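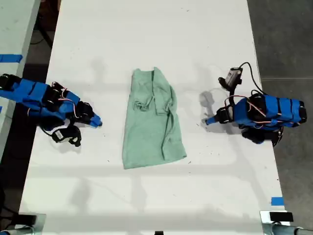

Ukstead Garment Care Labels

Version 3 of the table. Maintained by Roman Olszewski.

What this is

A small table of washing and drying instructions copied from the labels of everyday clothes, with the symbols written out in words. It covers 800 garments, mostly T-shirts, sweatshirts, trousers, bed linen and children's wear. Each row is one garment and each garment has one row, even when it carried two labels. In those cases the text of both labels was joined with a slash.

The table was put together for people who write laundry guides, repair handouts or shop listings and want to see how care instructions are worded on real labels.

Files

labels.csv: the main table
symbols.csv: the list of care symbols and the plain wording used for each
fibers.csv: spellings of fiber names as found, matched to one standard name
changes.txt: what was corrected and when

Columns in labels.csv

item_id: a number, never reused
garment_type: one of the types listed at the end of symbols.csv
fiber_text: the fiber content exactly as printed
fiber_main: the fiber with the largest share
wash_temp_c: highest wash temperature in Celsius, blank if hand wash only
tumble_dry: no, low, normal or not stated
iron: no, low, medium, high or not stated
bleach: no, oxygen only, any or not stated
extra_text: anything else on the label, such as "wash inside out"
language: languages on the label, in the order they appear

Where the labels came from

Most were read at the Górecki secondhand shop over one winter, on Thursday evenings after closing. Another 180 came from the Josteo clothing swap. The rest were sent in by friends and checked by Roman against a close-up of the label. Brand names were left out on purpose, and so were sizes.
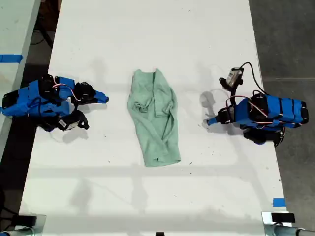 Cotton is heavily represented. Of the T-shirts, 143 list cotton as the main fiber, and many of those say 100% cotton and nothing more. Wool and silk are thin on the ground, so please don't use this table to say anything general about delicate fabrics.

How labels were read

The printed text was typed in as it stood, including spelling mistakes. Where a symbol and the text next to it disagreed, the symbol went into the coded column and the text went into extra_text. This happens more often than you might expect with drying: a crossed-out dryer next to the words "tumble dry low" turned up on several sweatshirts from the same rack.

Faded labels were read under a desk lamp. If a symbol still could not be made out, the column says not stated. That means "not stated" covers both labels that never had the symbol and labels where it had worn off. Version 2 tried to keep these apart and the coding was not consistent, so the split was dropped.

Known problems

Temperatures given only in Fahrenheit were converted and rounded to the nearest standard wash temperature.
Items 611 to 618 were entered from photos and have no extra_text.
"Cool iron" and "warm iron" were both coded as low in the first version. The warm ones have been moved to medium, but a few may have been missed.
The language column treats British and American English as the same.

Opening the files

All files are comma separated and saved as UTF-8. Some spreadsheet programs will break the accented letters if you double-click the file, so use the import menu and pick UTF-8 there. The Flukus script in the tools folder prints a short report on blank cells and does not change anything.

Corrections

Send the item_id, the column and what you think it should say. Fixes are gathered up and added in June.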